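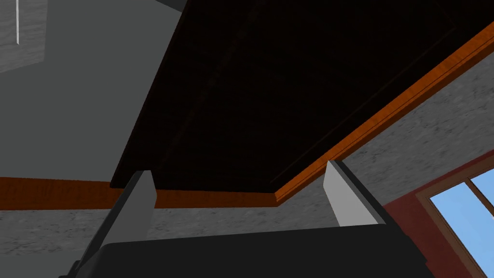
The two-fingered gripper in the simulator, pointing up at the dark panel with the orange wooden trim.

In September our group of 6 visited the Golesley works of Flulus, a company that makes fitted interiors for hotels and small offices. I work in maintenance planning at a furniture plant, and I wanted to learn how their people live with the robots, more than how the robots move.

We were received at the gate at 8 in the morning by Ruairí McGrath, who leads the assembly hall. He gave us safety shoes and took us first to a small room beside the canteen, with two desks and large screens. They call it the Midarach room, after the program they use there. Every new task for a robot is tried in this program before it goes to the hall. The rooms in it are drawn with walls, trim and windows, even with blue sky behind the glass. I asked if the sky is necessary. The operator said no, but she looks at it all day and prefers to have it.

She was a joiner for many years and moved to the screens after a shoulder operation. Her first months were hard. She knew very well how a panel should be held, but she could not say it in numbers. Now the younger colleagues come to her with their questions, also when the questions are about wood and have nothing to do with the program.

After this we went to the hall. It has 98 workers in 2 shifts, and the noise is less than in our plant. The robot cells stand along the north wall. The lifting of heavy boards is given to them, and the fitting of edges, the sanding of corners and the last check stay with people. One man at the sanding bench told me that his back is better, but he is more alone than before. Earlier they lifted in pairs and talked. Now his partner works at the other end, and they meet only at the break.

Mr McGrath did not hide this. He said the pay question was solved quite fast, the question of who works beside whom was not. Since spring they change places every 30 minutes in one part of the hall – the older workers complained at first, and some still do. The training is given by Chukwu, an outside firm, and it is done in paid time. In our plant it would be an evening course, so I wrote this down twice.

What I missed was a talk with the night shift. We were told that they have fewer people near the cells, and I would like to know who decides there when a robot has stopped and the planner is at home. My question was noted and an answer was promised by e-mail.

Lunch was in the canteen, good soup and too much bread. The bus to the station leaves from the main road, and it takes longer to walk there than the map says.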